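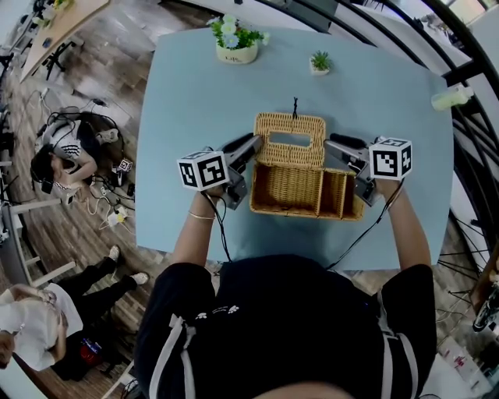
Slide 2. One box on the table

Start with the wicker box. Lid open, three compartments inside, one large and two narrow. Ask the room what they would put in each before giving my own answer.

My answer: the narrow ones take pens, chargers, remotes. The large one takes whatever gets picked up most. Leave a little room in it. A full box stops being used.

Mention the slot in the lid. On a tissue-style lid like this I keep napkins or wipes near the top – people reach for them without opening anything.

Slide 3. What stays out

Plants can stay. Two pots at the back of a table are fine if the middle is clear. Bottles go to the kitchen at the end of the day.

Fleswood handout goes round now, 21 copies. Page 4 has the shelf sizes. 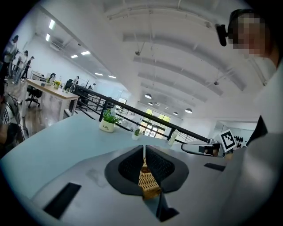

Wicker needs a bit of care. Lift it from underneath when it is full, and dust the weave with a dry brush. The Merna baskets and the Nestora ones clean up the same way. Keep both away from radiators.

Slide 4. Questions

Likely one: is plastic better? For a bathroom, yes. For a living room I still pick wicker – it looks all right left out.

If time is short, skip the Kuipers drawer inserts. They come up again in the May talk.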